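Paid Study Participants and Two Part-Time Session Leads
Bimanual Sorting Good Practice Project, Dosero Workshop
Posted Nov 26, 2020

Hello, and thank you for stopping by this page! We are a small group at Dosero, and for a good while now we have been writing a handbook of good practice for people who run two-armed robots on tabletop jobs. The handbook is called the Lilletti Guide, after the street where it was started over a very long lunch, and it has grown to the point where we need fresh eyes and fresh hands. If you have ever read a set of shop rules and thought "well, whoever wrote this never had to follow it," then we would dearly love to hear from you.

We are looking for up to 400 hours of participant time over the winter, split among as many people as we can comfortably schedule, and we are also hiring two part-time session leads. You may apply for either one. You may apply for both if you can't decide, and we will talk it over with you.

What the work is like

Most of our sessions use rubber bands. They are cheap and bright, and they tangle in ways that put a written rule to the test very quickly. The basic job is to get the bands off the table and into a bin with the two arms, following the draft rules as they are printed, and to speak up whenever a rule is unclear, too slow, or plain silly. 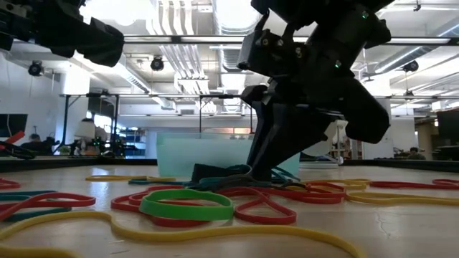 A session lasts a morning or an afternoon, with a proper break in the middle and coffee that Mimoza Karagiannis takes very seriously. You will work in a pair. One person runs the arms and the other reads the rules aloud and keeps the log, and then you trade places after the break. We have found that people catch far more in the reader's chair than they expect to, so please don't think of it as the lesser job.

You don't need any background in engineering. Our last group included a school librarian and a retired bus driver, and between them they rewrote most of the chapter on handovers (it is much better now).

The rules you will be testing

The draft has 11 chapters, and this round is concerned with the ones on shared workspace. So that you know what you are getting into, these are a few of the rules as they stand today:

Agree out loud which arm goes first before either one enters the pile.
Keep the two grippers from pulling on the same band unless the task card calls for it.
Stop both arms before any hand crosses the rail, even for something tiny.
Log a stop at the time it happens, in your own words, with no tidying up later.
If the reader says "hold," the operator holds, and the talking comes afterward.

The second of these has caused the most discussion by a mile. Tahsin Navaratnam would like it stricter. Lena Brzozowska thinks it should be dropped for soft items altogether, and both of them have very good arguments that they will happily share with you at the break. 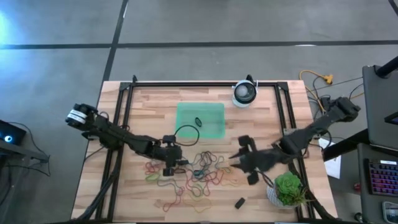
Both arms at the pile, with the bin toward the back of the table and the plant by the right-hand rails.

Who we would love to hear from

For participants, we ask only that you are 18 or older, can read printed English comfortably, and can sit or stand at a table for a stretch of time. If you need a different chair, larger print, or more breaks, tell us and we will arrange it. Left-handed people are especially welcome, as the early drafts were written entirely by right-handed ones and it shows.

For session leads, we are hoping for somebody patient who has led a class, a crew, a kitchen, or anything else where people have to follow a procedure together without getting cross about it. You will greet participants, walk them through the safety talk, watch the session, and write a short note afterward. Some experience with robot arms or shop equipment would be lovely, but we can teach you that part in five days of paid training.

Pay and practical matters

Participants are paid for each session they attend, including any session we have to cut short on our side. Session leads are paid $3,336 for the full round, training included. Travel within the city is reimbursed if you keep your tickets. Please wear closed shoes, tie back long hair, and leave bracelets and lanyards at home.

We do record the sessions so that we can compare the written log with what happened on the table. You will get the consent form ahead of time, and you are free to withdraw at any point and still be paid for the sessions you have done.
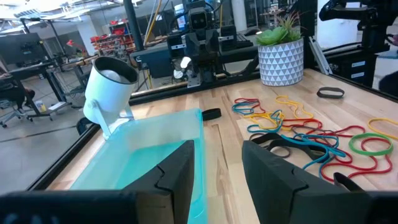
How to apply

Write us a note, as long or as short as you like, and tell us which role you are interested in and which days tend to suit you. Participants don't need to send a resume. Session leads, please do send one, along with a paragraph about a rule you once had to enforce and what you thought of it.

Notes for participant places go to Parveen Jayasinghe, and session lead applications go to Chathurika Nanayakkara, both at the Dosero front office. You will hear back from one of them either way, and if you would like to come by and see the table before making up your mind, just say so in your note and we will find you a time.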